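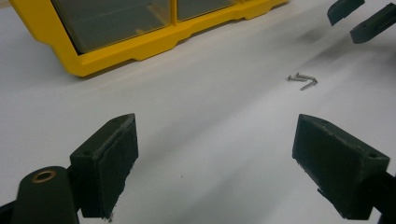
Desta Tefera asks whether a cloudy forecast in the afternoon means that the evening session has been called off, and whether it is still worth making the drive. In most cases the answer is to wait. The decision is made at 4 p.m. on the day of the session and posted on the observatory's home page. A cloudy afternoon is often followed by a clear night at Skistavstead, and the reverse also happens. Visitors coming from a long distance are advised not to leave home before the notice has been posted.

The remaining questions on this page are those most often received by the visitor office of the Skistavstead Observatory. The page was last revised on 17 June 2022.

VISITING

When is the observatory open to the public?

Public observing sessions are held on Friday and Saturday evenings throughout the year, except during the maintenance closure in August. Sessions begin one hour after sunset, so the starting time changes from week to week. The current schedule is available on the bookings page and at the front desk.

Do I need to book?

Yes. Each session is limited to 40 visitors, including children. One of these places is always held for a guest with mobility needs and is released to the waiting list only when the doors open. The other 39 may be booked online or by telephone.

What happens if the session is canceled?

Ticket holders may choose a new date within twelve months or request a full refund. When the sky is overcast but the road is safe, the session may go ahead as an indoor program, with a talk and a tour of the dome. Visitors who would prefer not to attend an indoor program are entitled to the same choice of a new date or a refund, provided they inform the office before the session begins.

Is the site accessible?

The lecture room, the exhibition hall and the lower terrace are step-free. The eyepiece of the Demissie telescope is reached by a short ladder, and its height depends on the position of the object being viewed. Guests who cannot use the ladder may view the same object on a monitor at floor level or through a smaller instrument on the terrace.

May I bring a flashlight?

Only red lights are permitted outdoors after dark. The eye needs between twenty and thirty minutes to adapt fully to darkness, and a single white light can undo this for everyone on the terrace. Telephone screens should be dimmed and kept in a pocket or bag. Red flashlights can be borrowed from the front desk and must be returned at the end of the evening.

How cold does it get?

The observatory stands at an elevation of 1,347 meters, and the dome is not heated. Warm air inside the dome would rise through the opening and blur the view. Visitors should dress for a temperature well below that of the valley, including in summer. Hats and gloves are recommended from fall through late spring.

THE TELESCOPES

What instruments are in use?

The main instrument is the Demissie telescope, a reflector used for public viewing and for teaching. The Tinia camera, housed in a separate building to the north, takes wide images of the sky and operates without an observer present. It is not open to visitors, but its most recent images are displayed in the exhibition hall. There are also 4 portable telescopes, which are set up on the terrace when the wind allows.

Why does the observatory use mirrors and not lenses?

A large lens can be supported only around its rim, and it tends to sag under its own weight. A mirror can be supported across its entire back. A mirror also brings all colors of light to the same focus, whereas a simple lens spreads them slightly apart and produces colored edges around bright objects. Lenses remain very useful in small telescopes - two of the portable instruments are of this type.

Will I see colors like those in published photographs?

In general, no. The human eye responds poorly to color in dim light, and most nebulae and galaxies appear gray through the eyepiece. A camera can collect light for minutes or hours and record colors that the eye cannot detect. Planets and bright stars are an exception. The orange of Mars and the blue and gold of certain double stars are plainly visible.

How far away can the Demissie telescope see?

The distance depends on how bright the object is. On a good night, visitors can view galaxies tens of millions of light-years away. The light reaching the eyepiece from such a galaxy left it tens of millions of years ago.

Does moonlight affect what can be seen?

Yes. A bright Moon hides faint galaxies and nebulae, while the planets and double stars are hardly affected. Visitors who wish to see faint objects should choose a date near the new Moon. For the craters of the Moon itself, the days around first quarter are best, when sunlight falls across the surface at a low angle and the shadows are long.

SCHOOLS AND GROUPS

Can a school visit during the day?

Daytime visits are available on weekdays during the school term. The program includes a talk, a tour of the dome and, in clear weather, safe viewing of the Sun through a filtered telescope. Pupils must never point binoculars or an unfiltered telescope at the Sun.

What is the Mukden Loan Program?

The Mukden Loan Program lends small telescopes to schools and public libraries. A loan lasts six weeks and may be renewed once if no other borrower is waiting. At least one member of staff must attend a training evening before the first loan. Application forms should be sent to the visitor office by the person who will be responsible for the instrument.

Can the observatory identify an object I saw in the sky?

Staff will try to help. Please include the date, time, direction, approximate height above the horizon and how long the object was in view. Most reports concern Venus, Jupiter, aircraft or satellites. Replies are normally sent within ten working days - longer during the August closure.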